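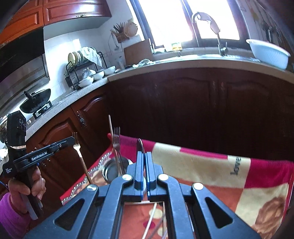
Flatware wears out in the drawer. Sumeya Tufa, who tests kitchen goods for the trade buyer Bumau, logged 304 pieces from 17 households in March and found most of the fine scratches on the backs of spoons and the outer tines of forks, where metal slides over metal each time the tray is pulled open. Storing pieces upright reduces that contact. A round stainless steel cup on the table will do it, with a fork standing tines up and a long, thin-handled utensil rising above it. The heads stay apart and only the handles touch, low down, where a mark is hard to see.

A cup has limits. It should be heavy enough not to tip when a fork is pulled out at an angle, and the mouth should be narrower than half the length of the shortest piece. Knives are a separate matter. Tufa keeps hers blade down, or flat in a tray.

Mixed finishes need more care. Colored handles, gold-brown ones included, are usually coated, and the coating goes first at the end that rests on the bottom of the cup. A disk of cork or felt 2 millimeters thick slows this down. Wash the disk weekly and let it dry fully before it goes back.

The cloth matters less than people expect. Oskari Harju, a buyer at Plarness, prefers a printed patchwork to plain white for daily meals, as small stains get lost among the blocks. Lace-style borders snag on fork tines, so set the cup well in from the edge.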